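Reading Ruth Slowly, and Out of Order

So our Tuesday group finally finished Ruth, and I have thoughts! For a book of four chapters it took us a ridiculously long time. We started back in March, stopped for the summer, and picked it up again with half of us having forgotten who Orpah was. (The daughter-in-law who goes home. I had to look it up too.)

I grew up hearing Ruth as a love story. My Sunday school teacher had a flannel board with Boaz on one side and a bundle of barley on the other, and that was pretty much the whole lesson. "Where you go I will go" got read at my cousin's wedding, and I must have been thirty before I noticed that Ruth says it to her mother-in-law, on a road, with three husbands dead between them. I still think it works at a wedding. It just means something heavier than I thought it did when I was nine and wearing itchy tights.

What got me this time was Naomi. She comes back to Bethlehem and tells the women not to call her Naomi anymore, call her Mara, because the Almighty has dealt bitterly with her. And she says she came back empty -- with Ruth standing right there next to her! Bernadette Coughlan pointed this out and the rest of us went quiet for a bit. Imagine being Ruth in that moment. You gave up your country and your people, and you hear yourself counted as nothing.

Annelore Hellwig took the other side, and I've come around to her more than I expected. She said grief makes you bad at counting. When her husband died she had 18 people through the house that week and couldn't have told you afterward that anyone came. She thinks the book lets Naomi be wrong without scolding her for it, and I went back through all four chapters looking for the scolding and couldn't find any. God doesn't correct her. The narrator doesn't either. The women just put a baby in her lap at the end and tell her that her daughter-in-law is better to her than seven sons.

We did argue over the threshing floor. We always will. Mr. Kwok thinks chapter three is completely innocent and Bernadette thinks he is adorable. I'm somewhere in the middle and would like more coffee before I commit.
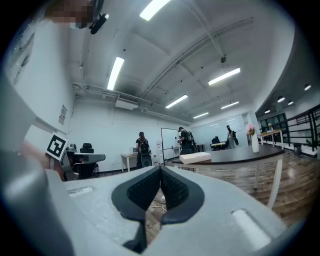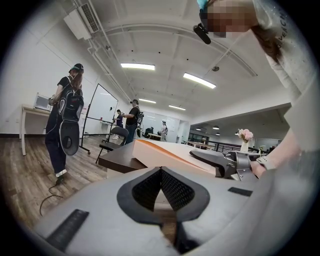
The part I keep chewing on is the gleaning law. You don't harvest to the edges of your field, and you don't go back for what you dropped. That's in Leviticus, plain as anything, and Ruth eats because somebody followed it. I had always filed those chapters under "skip." Now I'm wondering what the edge of my field is, seeing as I own a townhouse and one tomato plant. Time, probably. I fill up every hour and then feel very put upon when a neighbor calls wanting to talk.

I tried leaving Thursday afternoons open last month, just to see. Two weeks out of four I filled them with errands anyway. One week my neighbor came over and told me the entire history of her knee surgery, and I was only a little bit impatient, which for me is growth.

Next up is Jonah. Annelore is already annoyed with him, and we haven't opened it yet.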